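Flat-pack furniture and the "tighten everything after a week" advice
Home Repair Talk > Furniture and Fittings

nhajji
Posted June 29, 2025 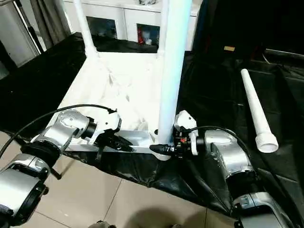 Every set of instructions I have read in the past few years ends with some version of "retighten all fasteners after one week," and I am starting to doubt it does anything except move the blame. I bought a Molametti side table in November, did the retightening like a good customer, and it rocked anyway. When I wrote to them they asked whether I had retightened it. Yes. Then had I retightened it again? A white frame like the one in the photo, with its rails joined to the legs at the corners or near them, has very little holding it square to begin with. If the holes were drilled a hair off, no amount of turning a hex key will fix that. So has anyone seen proof that this step matters, or do we all repeat it because it is printed on the sheet?

tgilbert_shop
It matters for wood. Wood shrinks and swells with the weather and the bolts go slack. I have had chairs come into my shop that needed a half turn on each bolt and nothing else. For metal I agree with you, a bolt that was tight on day one should be tight on day 7 unless somebody has been dragging the thing across the floor.

Zineb R
People do drag things across the floor, though. That is what furniture is for, at my house anyway.

nhajji
Fine, but then the instruction should say "retighten after you drag it." One week is a number somebody picked. I would like to know where it came from.

stotavia_fan
I have 2 stools from Stotavia and never retightened either one. Solid as the day I built them. Make of that what you will.

tgilbert_shop
Not much, sorry. Two stools that get sat on by one person is not a test. I could show you a pile of stools that say the opposite.

BrahimB
The part I don't buy is thread locker. My brother-in-law puts the blue stuff on everything he builds and swears by it. Then he moved apartments and spent an evening swearing AT it, because the little inserts spun in the wood before the bolts let go. He ended up carrying a bed frame down the stairs in one piece.

nhajji
Blue is supposed to come apart with hand tools, isn't it?

BrahimB
Supposed to. In a steel nut, sure. An insert pressed into particle board gives up first.

Latifa_S
Has the OP checked the floor? I returned a Skirnmont desk over a wobble and the second one wobbled in the same spot. It was the floor. I felt pretty dumb.

nhajji
Checked. It rocks in the kitchen, the hall and on the porch – same corner every time.

Latifa_S
Then one leg is short or the frame is twisted. Loosen everything, set it upright on the flattest surface you own, push down on the top and tighten in that position. Don't do the final tightening while it is on its side.

tgilbert_shop
Seconded. Opposite corners, a little at a time. I would try that before writing to Molametti again.

nhajji
I'm doubtful, but it costs nothing. Will try it tonight and post back either way.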